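Gistetti two-arm bench kit: what we paid, what we'd skip, what we'd buy again

I put off writing this until August because I wanted to get past the honeymoon stage, and also because the last invoice only turned up then (more on that later). If you're trying to work out whether a small two-arm setup fits in your budget, I hope this saves you a few evenings with a spreadsheet.

A bit of background. I do the buying for Doolan, a small workshop where we try out handling jobs for textile rental people – folding, sorting, stacking, that sort of thing. We'd been using one arm on a trestle table, and anyone who has tried to fold a cloth with one hand will know how that went. So the wish list was simple enough: two arms, a proper table, walls to keep the background plain, and a price that wouldn't get me shouted at.

I got quotes from Clikia and Aveck as well. Clikia's was lovely and far too big for our back room. Aveck's arms were cheaper, but the table, rails and wiring were all extras and by the time I'd added them up the saving had gone. Gistetti sent one page with one total on it, and I could have hugged them! 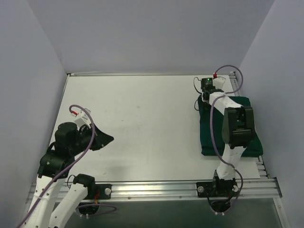 Words and picture: Muthu Salian
Bench testing: Sreekumar Mathew

The enclosure is the part I'd underestimated. I nearly struck the walls off the order to save 283 pounds, and Sreekumar talked me out of it. He was right. The pale lavender-grey panels give the cameras the same plain background at 9 in the morning as they do at 4 in the afternoon, and our old trestle table had a window behind it, so you can imagine the difference. If your budget is tight, cut something else.

The white table top is good and smooth, and cloth slides about on it nicely. It does mark, though. There are grey smudges and scuffs across the middle of ours, faint ones, but if you like your kit to look new for visitors you'll want to put a spare top in next year's figures. I haven't yet.

Both arms bolt to an aluminium rail along the front edge, on black mounting plates. I love this. Moving an arm along a bit is a job for one person with a hex key and a cup of tea, and we did it over and over in the first month while we argued about spacing (I wanted them closer, Sreekumar wanted them further apart, and we've ended up nearer his version). There's a second rail up the right-hand side, and I've got my eye on that for a lamp bracket.

Now the grumbles. Cables! Each arm has a little white module with a red connector, and the lavender-coloured cable that comes out of it goes off in a great big loop before it runs back down the arm. You do need the slack, or the wrist can't turn properly, but it means a lot of loose cable swinging about over the work. The kit came with hardly anything to hold it in place. I'd add a line to the order for decent clips and sleeving from the start, plus one spare cable per arm. They're cheap next to everything else and waiting for one in the post is maddening.

The grippers are black, the left one with an angular, pointed jaw, and they're better than I expected at getting hold of an edge. Our usual test piece is a dark teal-green cloth, folded up into a rough rectangle and left on the right-hand side, and picking the edge up cleanly is the fiddly part. Thick cloth is fine. Thin stuff is still hit and miss, and I've stopped promising dates for it.

Then there's that late invoice. It was 800 pounds for the support plan, which I'd thought was included in the first year and wasn't. In fairness it was in the quote, in small type, under delivery. Read the bit under delivery. The support itself has been great, by the way – they ring back the same afternoon and don't make you feel daft – but I'd have planned the year differently had I spotted it.

Would I buy it again? Yes, and I've already pencilled in a second one if the thin cloth work comes good. I'd order the clips, I'd keep the walls, and I'd measure the doorway first, as the enclosure went in with very little to spare and one of us lost some skin off a knuckle.

Related reviews
Aveck single-arm starter set: six months on
Hex keys that don't round off
Clikia bench lamps, two sizes compared
Planning a small workshop budget: my spreadsheet
Cable sleeving, cheap and not so cheap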